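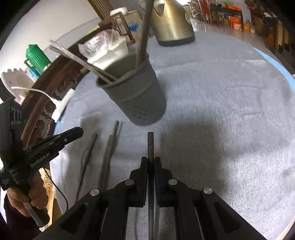

Chopstick task, both grippers out, cup by the kettle.

Notebook > Zisetetti bench > Faults
3 min read

August 18, 2023

Snapped a chopstick today, or the arm did. Bits went everywhere and one of them landed a good way behind me, so this gets a proper entry even though the damage is one chopstick and my nerves.

I'd been replaying the recorded pick-and-place runs on the Gornetow arm (grab a chopstick, bring it up over the cup, let go). Episode 944 started beautifully. It picked up, lifted, came across, and then at the point where it ought to have opened its fingers it kept them shut and carried on down. The chopstick went into the rim of the cup, bent, and went off with a crack. The arm didn't stop. It kept pushing at a spot that by now had nothing in it, and I was the one who hit the red button. I was slow, too, I had a mug in that hand.

So there are two faults, and I want to keep them apart because I muddled them all morning.

First one, the late opening. I blamed the recording, obviously, and played it back next to the finger-width trace. The recording is fine! The person opens the fingers exactly when they should. Our own logger (Drellutell, the version I patched in a hurry) has a buffer of 2,000 frames, and when that fills up it starts dropping finger-width samples but leaves the position samples alone. This episode is 2,823 frames long. Everything after the buffer filled had the hand in the right place and the fingers lagging further and further behind. Short episodes never get there, so we've been sailing along quite happily. I ran it again 4 times with the arm switched off and just watched the numbers, and it slipped at the same frame every single time. Lovely, in a way. I hate the ones that come and go.

Second one, and this bothers me much more: the arm should have stopped itself. The force limit sits in the Võ config, and replay mode doesn't load that file. It loads the default, where the limit is set so high it may as well not be there. I wrote that loader. I remember thinking I'd come back to it.

Done so far: limit hard-coded in the replay script, ugly but it works. Tested by letting the arm come down slowly on a block of foam, and it stopped and threw the error as it should. Then the same with a chopstick stood on end in the foam, me well back behind the screen, and it stopped before the stick had bent enough to notice. Buffer not fixed yet. For now the logger shouts and closes the episode when it's full, so please don't ignore the beep.

If you're on the bench before I've sorted it:

- keep episodes short, start a fresh one if you fumble
- glasses on for any replay, including slow ones
- one hand on the stop, nothing in it
- don't trust the long episodes already saved, I'm moving them to a folder called "suspect"

Still to do is going through the saved ones to see which can be rescued. The position data is good in all of them as far as I can tell, so it might only be the tails that need cutting off. The proper loader will have to wait until September, after the bench move. Cup has a small dent in the rim, still usable. Ordered more chopsticks, the thick sort.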